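About Bataineh Table Linens

Bataineh supplies napkins, tablecloths and runners to hotels, schools and event halls throughout the Harevwood area. The company began in 2 rented rooms on Iltier Street and now serves 600 customers from its own building.

Our catalog lists 980 items in cloth and paper. Orders placed before noon leave the Bremenine warehouse the same day, and the showroom is open to the public on Saturday mornings.

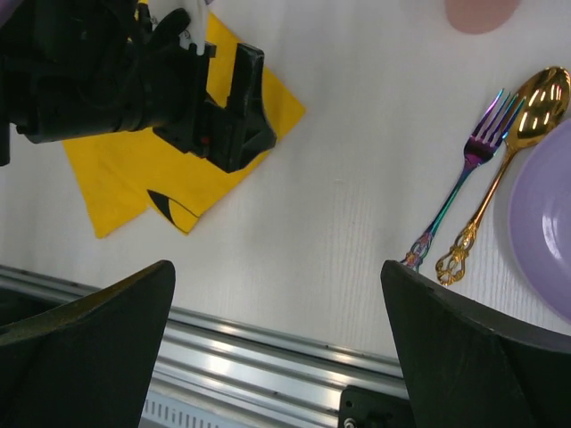 Paper goods joined the catalog at the request of our school customers, who needed table settings for large gatherings. They remain our fastest-growing line – particularly in spring. Bright yellow, the color of the folded napkin on the white tabletop, is offered all year, and other colors may be ordered by the case.

Bataineh remains privately owned. Inquiries about accounts, samples and delivery may be directed to the Harevwood office.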